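Inicio > Sala de prensa > Automatización

Tiempo de lectura: 2 minutos

Wuvine presenta los resultados de su comparativa de pinzas para objetos domésticos

La mano de tres dedos de Odisar obtiene la mejor puntuación en cestas con asa; la pinza paralela de Rätsep sigue por delante en velocidad

Wuvine, empresa dedicada al ensayo de componentes para robótica de servicio, ha publicado los resultados de la comparativa de pinzas que cerró en junio. El trabajo enfrentó dos modelos, la mano de tres dedos de Odisar y la pinza paralela de Rätsep, montados sucesivamente en el mismo brazo y gobernados por el mismo controlador, de la firma Girlow.

La prueba se diseñó a partir de 24 tareas de manipulación habituales en una vivienda: levantar cestas por el asa, abrir cajones, recoger paños, mover botellas y colocar cubiertos, entre otras. Cada pinza repitió cada tarea 35 veces, con cambios en la posición y la orientación del objeto entre un intento y el siguiente.

«Queríamos medir las dos pinzas en las mismas condiciones y con objetos que se compran en cualquier tienda», explica Gemma Lambert, directora de ensayos de Wuvine. «Las piezas de calibración sirven para ajustar el brazo, pero dicen poco sobre lo que pasa con un trapo o con un asa fina».

Resultados por tipo de objeto

En las tareas con asas de varilla, la mano de Odisar completó el agarre en el 69 % de los intentos, el valor más alto de la comparativa para esa categoría. La pinza de Rätsep quedó por debajo, con fallos concentrados en los casos en que el asa llegaba girada respecto a las mordazas. En cambio, el modelo de Rätsep fue más rápido en botellas y cajas, y necesitó menos correcciones de trayectoria.

Los textiles fueron la categoría más difícil para ambos equipos. Wuvine no declara ganador en este apartado y repetirá los ensayos con otro recubrimiento en las yemas.

Las dos pinzas se probaron con una cámara de muñeca. Según Normunds Vītola, ingeniero de visión del proyecto, el montaje permite seguir el contacto hasta el último momento, aunque el cuerpo de la mano de tres dedos ocupa buena parte de la imagen y tapa parte de los objetos bajos.
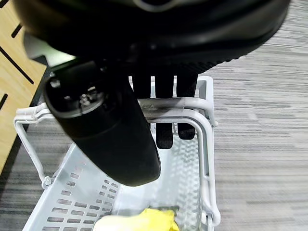

Vītola añade que el equipo estudia desplazar el soporte de la cámara en la próxima serie y comparar la posición actual con otra más separada del cuerpo de la pinza. El controlador de Girlow no requiere cambios para ello.

La segunda fase incorporará control de fuerza en ambas pinzas y mantendrá la lista de tareas. Triin Šimkus, responsable de integración, se encargará de adaptar el protocolo.

El informe completo, con los tiempos por tarea y la descripción del montaje, puede solicitarse al departamento técnico de Wuvine. Los fabricantes que deseen presentar una pinza a la segunda fase deben enviar la ficha mecánica y los planos de la brida de acoplamiento.

Contacto para medios: Sylvain Roussel, comunicación, Wuvine.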